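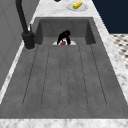

Sokeo today released version 6 of Hirero, its planning and control software for robot arms that work in kitchens and other tight spaces. The release adds a new grasp planner for objects that sit low inside a container, where the walls limit how the arm can come in. The company uses a simulated kitchen as its main test bed for this kind of task, and one of the standard cases has the gripper reach down to the far end of a deep sink and straddle a small red object on a white plate, with its fingertips at or very near the plate surface. The side walls and the back wall of the basin rule out most low approaches, and the gooseneck faucet to one side takes away more of the open space. Hirero 6 works out an approach for the whole arm before it commits to a grasp.

The new version is available to all current license holders at no added cost. New customers can request an evaluation license starting in July.

What changed in the planner

Earlier versions of Hirero chose a grasp first and then looked for a path to it. If no path was found, the planner went back, picked the next grasp on its list, and tried again. This worked well on open tables. In sinks, drawers, bins and dishwasher racks it often spent most of its time on grasps the arm could never reach.

Hirero 6 scores grasps and paths together. Each candidate grasp is checked early against a simplified model of the walls and fixed parts nearby, and candidates that would put the wrist or forearm into a wall are dropped before the full path search begins. The planner then runs the complete collision check only on what is left. Users can set how many candidates are carried forward. The default is 100, and the upper limit has been raised to 2,000 for users who plan offline.

The planner also has a new setting for fingertip clearance. When an object rests on a thin support such as a plate or tray, the fingers need to get low enough to hold the object without pushing on what is underneath. In earlier versions the support and the object shared one clearance value, and users had to choose between a safe gap and a good grip. The two values are now separate. Contact between a fingertip and a support surface can be allowed, allowed up to a force limit, or forbidden, and the choice can be made for each surface by name.

Perception updates

Hirero 6 includes a reworked perception module that handles plain, low-contrast surfaces better than the one it replaces. Sinks are a common problem for vision software. The walls and floor are often the same color, and there is little texture for a depth estimate to work with. The new module fits large flat and sloped surfaces first and then looks for objects that rise above them. Sloped floors and ribbed drainboards are now treated as a single support surface with a known grade. In version 5, the grooves of a drainboard could be reported as separate small obstacles, and several customers had written their own filters to remove them. Those filters can be taken out after the upgrade.

Objects in the same view but outside the task area are still tracked, and they are now marked as background unless the task names them. A plate of food on the counter behind the sink, for example, stays in the collision model and is kept out of the list of things to pick up.

Simulation tools

The release comes with an updated set of simulated kitchens. Each one includes a counter, a sink, cabinets and a faucet, along with plates and food items that can be placed by hand or at random. Users can change the sink depth, the faucet position, the counter material and the floor pattern from a single settings file. The physics model for small rounded objects has also been revised. Round items could slide out of a closing gripper too easily in the previous version, and the friction values have been corrected.

Every simulated run can now be saved with its planner log. A user can step through the run and see, at any moment, which grasp was selected, which ones were rejected and the reason for each rejection. Logs from simulation and logs from a physical arm use the same format and open in the same viewer.

Sokeo recommends that customers try new tasks in simulation before moving them to hardware. The simulated kitchens are meant for checking reach, approach and clearance. They are not meant to stand in for testing with real dishes, running water or worn gripper pads, and the user guide has a new section on these limits.

Early use

Cruzado, a maker of equipment for commercial kitchens, has been using a preview build of Hirero 6 for its dish return station. The station has a deep basin where plates and leftover items are set down by hand, and an arm sorts them. According to Cruzado, the change that mattered most to its engineers was the early wall check. They had been keeping a hand-edited list of blocked grasp angles for each basin size, and the preview build let them drop it.

Cruzado also reported a problem during the preview. When the faucet model was missing from the setup file, the planner treated the space as open and gave no warning. Hirero 6 now checks for fixed parts that appear in the camera view and have no match in the setup file. It will stop and ask for confirmation before moving the arm. This check is on by default and can be turned off in the settings.

Bruslow, which builds grippers for laboratory and food use, has supplied ready-made configuration files for its two-finger models. These files contain finger shape, opening width and force limits, and they are included with the installer. Owners of other grippers can create a file of their own with the setup tool, or convert one made for version 5.

Upgrading

Projects made in Hirero 5 will open in Hirero 6. On first opening, the software makes a copy of the project and converts the copy, leaving the original as it was. Two settings need attention after conversion. The old shared clearance value is copied to both of the new clearance fields, so users working with plates or trays should review the support value. The old retry limit is no longer used and has been replaced by a time limit in seconds, which must be filled in before the project will run.

Custom perception filters will continue to load, with a notice in the log. Sokeo plans to keep support for them through version 7.

The command-line tools keep their current names and options. One new command has been added to compare two planner logs and list the points where they differ. It can be run as part of an automated test, and it returns an error code when the selected grasps do not match.

Known limits

Hirero 6 does not model liquids. A sink with standing water can be used as a setting, but the water surface is not included in planning, and objects below it may not be found. Clear glass and polished metal remain difficult for the perception module, and results vary with the camera. Planning for two arms that share one basin is not supported in this release. It is in development, and no date has been set.

Availability

Hirero 6 can be downloaded from the customer section of the Sokeo website. The download includes the planner, the perception module, the simulated kitchens, the log viewer and the full user guide. Customers without network access on their robot computers can request an offline installer from the support desk. Version 5 will continue to receive fixes for 2 years.

About Sokeo

Sokeo develops motion planning, perception and simulation software for robot arms. Its customers include equipment makers, research labs and companies that run commercial kitchens. Hirero is sold by license for each robot, with separate terms for schools and research groups.

Press and product questions can be sent through the contact form on the Sokeo website.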